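How peat bogs keep a record of old forests

A peat bog is a wet place where dead plants build up faster than they rot. Bogs are found in many cool, rainy parts of the world. Scientists who study plants use them to find out which trees grew nearby long before anyone wrote such things down.

What peat is made of

Most bog peat is made of sphagnum, a kind of moss. Sphagnum grows at the top and dies at the bottom. The dead part stays under water, where there is very little oxygen. The tiny living things that rot dead plants need oxygen to work quickly, so in a bog they work very slowly. The water is also acidic, a little like weak vinegar, and this slows them down even more.

Each year a thin new layer is added. At Ulgate bog the layers grow by up to 2 millimetres a year. The oldest peat is at the bottom and the youngest is at the top, provided that no one has dug the bog up or drained it.

What pollen is

Pollen is the fine dust made by flowers and cones. A plant needs pollen from its own kind to make seeds. Some plants have their pollen carried by insects. Others, such as pine, birch, hazel and oak, let the wind carry it.

Wind is not a careful way to send anything. A single hazel catkin lets go of a very large number of grains, and most of them never reach another hazel flower. They land on roofs, roads, lakes and bogs. A grain that lands on a bog is soon covered by moss and becomes part of that year's layer.

The outer wall of a pollen grain is very tough. It can last for thousands of years in wet peat, long after the leaf and the wood have gone.
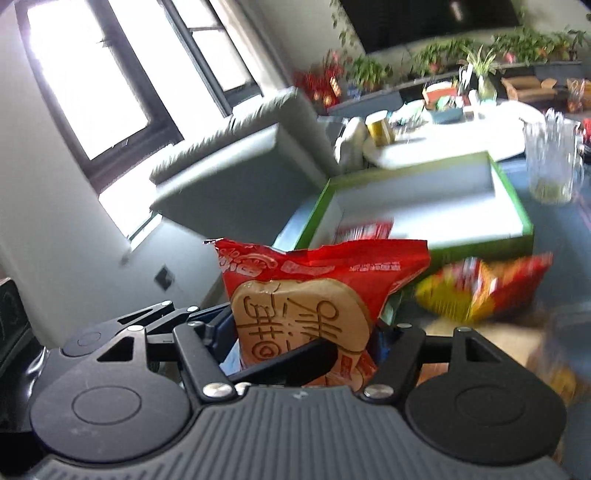
Taking a core

To reach the old layers, scientists push a metal tube called a corer down into the peat. The corer is turned, closed and pulled up again. Inside is a long piece of peat, called a core. Devendra Saxena and Chanida Rojanasak took a core at Ulgate that was 312 centimetres long. It came up in several sections, which were wrapped, labelled with their depth and kept cold – warm peat grows mould.

Small samples are then cut from the core. The Ulgate core gave 19 samples. Each one is washed with chemicals that remove the moss and grit but leave the pollen. This step is done only in a laboratory, with gloves and goggles.

Looking and counting

A drop of each washed sample goes on a glass slide under a microscope. Different plants make different grains:

Pine – a body with two air sacs, one on each side.
Birch – a rounded triangle with three small openings.
Grass – a smooth ball with one round opening.
Oak – a slightly rough grain with three long furrows.

The person at the microscope names each grain and writes it down. Ashok Srivastava, who counted the Ulgate slides, carried on past the first 100 grains in every sample. A small count can give a wrong answer by chance, in the same way that tossing a coin four times may give four heads.

Snack-sized packets
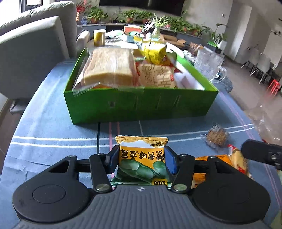 Green and yellow snack bag, with other snacks on a striped tablecloth.

Reading the results

The counts are drawn as a chart called a pollen diagram. Depth runs down the side, so the oldest samples are at the bottom. Each plant has its own column, and the column is wide where there was a lot of that pollen.

In the Ulgate diagram, birch is wide near the bottom. Higher up, oak and hazel get wider and birch gets narrower. Near the top all the trees shrink and grass grows. This suggests that woodland was turned into open land.

A diagram has to be read with care. Pine makes a great deal of pollen and it travels far, so a little pine in a sample may have blown in from distant hills. Lime trees rely partly on insects and make less, so even a few lime grains can mean that limes stood close by.

Words to know

Acidic: having a sour chemical nature, like lemon juice or vinegar.
Catkin: a hanging cluster of tiny flowers.
Core: a long, narrow sample taken from the ground.
Sphagnum: the moss that forms most bog peat.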